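Tenville table arm

The Tenville table arm is a small homemade robot arm with a two-finger gripper, built to move light things from one spot on a tabletop to another. It takes its name from the Tenville shared workshop, where the first one was put together on an ordinary bench, with a good deal of borrowed time and more than a few late evenings. Its plans have been passed along freely ever since, and people who have never set foot in the workshop now have one clamped to a desk or a kitchen counter at home.

The design grew out of an older kit called the Tolby, which had a fine sturdy base but rather weak joints. Builders kept the base, swapped the shoulder for a geared joint known as the Kovalchuk shoulder, and drew up a new gripper with flat, straight-sided fingers. The parts list runs to 513 pieces, most of them screws, and a patient beginner can expect to spend seven weekends on it (the wiring alone will happily eat up two of those).

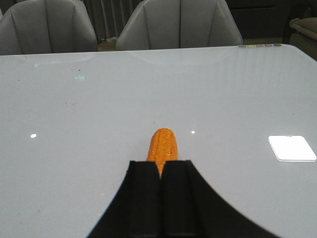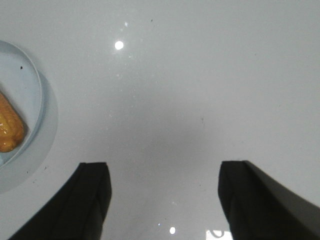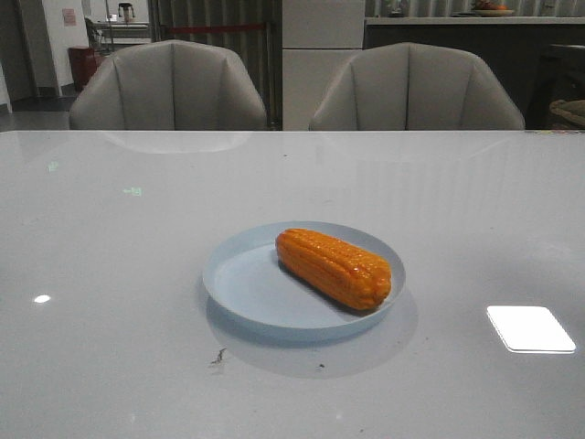

Corn on a glossy white tabletop, with a pale blue plate in the second and third views.

Choosing what to practice on is a subject that owners of the arm can discuss for hours, and the plans give it a whole chapter. Wooden blocks are the usual first step, being light and square and very forgiving. After that the chapter moves on to shapes that taper or have a bumpy surface, and an ear of corn is both at once, with its rows of rounded kernels and its narrowing tip, so that flat fingers touch it only at the high spots. The plans suggest closing the gripper slowly and trying several places along the length before settling on one. Shiny tables get a section of their own, as ceiling lights reflected in the surface can confuse simple vision programs.

The control board is a Vasley, set to store up to 2000 arm positions, and later versions of the software let the owner give each one a plain name such as "over plate" or "rest." A revised set of plans came out in November, with a stiffer wrist and clearer drawings for the cable guide.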